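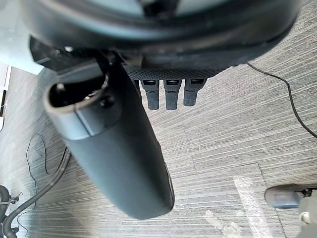 Equipment budget (household-task robots)

An equipment budget, for a robot meant to work in a kitchen or laundry room, is the full plan of what has to be bought, built, powered, insured and replaced so that the robot can do its job in a room that was never made for it. I've written three of these now, two for Fevside and one for a training kitchen in Grimcombe, and this entry is mostly what I learned by getting the first one wrong. People use the word loosely. Some mean the price of the robot and nothing else, and some mean every last mug. I mean every last mug.

The term is sometimes mixed up with "total cost of ownership," which covers the whole life of a machine including what you get for it at the end. A budget is shorter than that. It normally runs from the day you start asking for quotes until the end of the first full year of use.

Origin of the method

The way I lay out a budget comes from Brenda Espinoza, who planned the purchasing at Fevside before I took it over in May. She kept one sheet with the columns in the order that things arrive at the door. I thought this was odd (why not sort by price, like everyone else?) but I've stuck with it, and I love it now! If the floor has to be ready before the crate comes, the floor sits above the crate, and you can see right away which order you've forgotten to place.

The older style, which I still see in grant applications, puts the robot at the top in bold and sweeps the rest into a line called "accessories." I'd avoid it. On our first sheet the accessories line covered hands, spare cables, a charger, a cart and a toolbox, and when the hands went up in price there was no way to tell what that did to anything else.

Main headings

The robot itself. Ask whether the quote includes the hands. A body with arms and a body with arms and hands are two different purchases, and I've had both described to me as "complete." Ask as well which software license is in the price and when it runs out. Our supplier, Wragg, gave us 9 weeks for delivery and held to it, but the license clock started on the day of shipping and we lost part of the first year to a crate in a corridor.

Hands and grippers. I always give these their own heading. Fingers wear, finger pads wear faster, and the small connectors at the wrist get bumped a lot more than you'd think. Price a spare for each side if you can. If you can't, price one spare and check that it isn't handed, as plenty of jointed hands are sold as a left or a right and won't swap. For simpler two-part grippers the spare is usually just the fingers, so the line is much smaller.

Appliances and fittings. A test kitchen needs real appliances if you want results that mean anything. I buy ordinary ones, new, with plain bar handles on the cabinets. Fancy recessed pulls look lovely and then you spend a month on them. Whatever dishwasher you pick, look at how the door opens and how far the racks roll out, and bring a tape measure to the showroom – I've gotten some looks, but it saves a return.

Floor and cables. Carpet tile is kind to dropped dishes and can be replaced a square at a time. It's less kind to anything on small wheels. Cable covers, ties, wall hooks and longer leads came to $1,045 for the Grimcombe kitchen, and I had put down nothing at all. Nothing! I'd assumed the leads in the box would reach.

Dishes and other things to handle. This is the cheap heading that keeps coming back. I set aside $500 for the year and treat it like groceries.

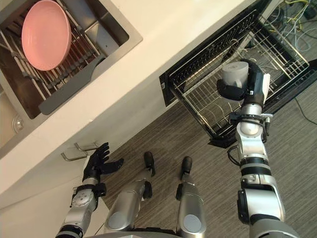
Working out a dish budget starts with the task list. If the robot will only ever put things away dry from a shelf, you can get by with a handful of pieces and use them until they chip. Loading a dishwasher takes more, and I plan for the awkward moment in it, with a cup in the fingers of one hand over the open wire rack and nothing yet underneath to take the weight. So I buy plain white cups like that one in bulk, with a proper round handle, from a line that isn't about to be dropped from the catalog. Matching replacements matter more than the price. Plates I like in a strong color, and a pink one is easy to pick out against a steel sink when you're going back through your records. Clear glass I keep to a few pieces, with money for a few more.

Power and space

Count outlets before you count anything else in the room. Charging, computers, network gear and appliances all want one, and a dishwasher may want a circuit to itself, so get an electrician's quote early. For space, I allow the full reach of both arms plus a person walking behind. Brenda adds room for the dishwasher door to be down at the same time, and she's right, it changes the whole plan of a narrow kitchen.

Staffing

Some writers leave people out of an equipment budget altogether. I put in training hours, as the supplier bills for them. We paid for 2 people to be trained at Fevside and should have paid for another, because holidays exist.

Common mistakes

The one I see most is buying the robot in one budget year and the room in the next. After that come forgetting freight insurance, ordering the spare hand late, and leaving shipping off the return trip when something goes back for repair. I've also seen a budget with no line for shelves, so the spare parts lived in a bathtub for most of a winter.

See also: acceptance testing; lease or purchase; spare parts planning

Contact the editors | Copyright the contributors | Back to top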